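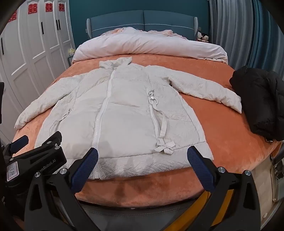

Light grey jacket with a hood, laid out on the bed at the guesthouse in Ulelley.

Prestbridge Mill Open Day
Posted Jul 31, 2019

The woolen mill at Prestbridge opens its doors twice a year, once in May and once in the summer. I missed the May date, so I drove up for the summer one and stayed the night before in Ulelley, which is the nearest town with rooms. The drive from there to the mill is 6 miles, the last part on a gravel road that follows the river. Parking is in the field across from the gate. Bring boots if it has rained.

Admission was free, but you had to pick up a tour slip at the office. Tours left every half hour. I got a slip for the second one and waited in the yard, where there was coffee and a table of yarn seconds at half price.

The mill has been making blankets and coat cloth for 151 years. The main building is brick, four floors, with the heavy machines at the bottom. The tour starts at the top in the sorting loft and works down, which follows the route the wool takes. In the loft the fleeces come in big sacks and are graded by hand on slatted tables. It smells strongly of sheep. We were allowed to handle the different grades, and the gap between the best and the worst was bigger than I expected. The coarse stuff goes to carpet makers.

Scouring used to be done on the next floor but was moved to a shed outside after a flood of dirty water came through the ceiling in the eighties. The old tanks are still there and are used for storage. From there you go to carding, and this was the part I had come for. The mill runs two carding machines, and the older one is a Nechyporuk with its original rollers. It was running when we walked in. You can't hear the guide over it, so the talk is given in the stairwell first. The wool goes in as a loose mat and comes off the end as a soft web you could read a newspaper through.

Spinning was stopped for the day. Weaving was not. Four looms were working on a plain grey blanket order and one more was threaded up for a plaid. Ear protection is handed out at the door and you should take it. Children under eight are not allowed in this room.

The last stop is finishing, where cloth is washed, brushed and pressed. It was hot and there was not much to see, and the group moved through it fast. The tour took a little over an hour.

The shop is in the former boiler house. Blankets are expensive, but offcuts are sold by weight and are a good buy. I came home with a bag of dark green coat cloth, enough for two cushions. Card payments were down, so carry cash.

Lunch was soup and rolls in a tent. The line was long by noon. If you want a proper meal, the diner at Gristell is a short drive farther up the valley and stays open through the afternoon.

There are stairs on the whole route and no elevator for visitors. Photos are not permitted on the carding and weaving floors. Dates for next year will be posted on the board at the gate and in the shop.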